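3.2 Rules for the shared table

We have tried throughout to keep our rules short enough that a new operator can remember them over lunch, and the two that matter most at the Mundley bench concern what happens before anything is picked up. The first is that both arms wait with open fingers, clear of every object, until the operator has looked over the whole row (Fig. 2). The second is that small parts stay in a tray or container of their own, even when it feels a bit fussy to put them there.
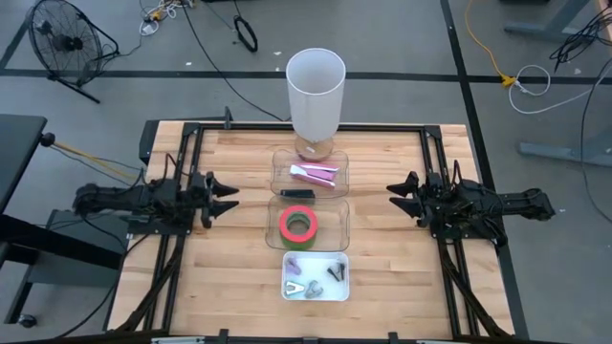
Figure 2. The two arms and the row of objects between them.

We borrowed the waiting rule, gratefully, from the Clondura handbook, and we softened it in February so that an operator who knows the layout well may shorten the check to 90 seconds. Closing on an upright object deserves a little more patience. Our guidance is to bring the fingers to either side of it first, compare the gap on the left with the gap on the right, and correct the wrist if one is plainly wider, before any pressure is applied.
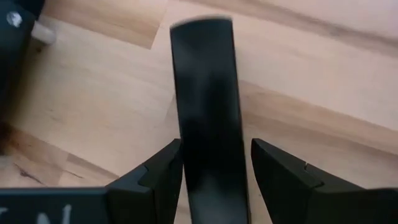 3.3 Keeping the log

Each correction is written down by the operator who made it, in whatever words come naturally.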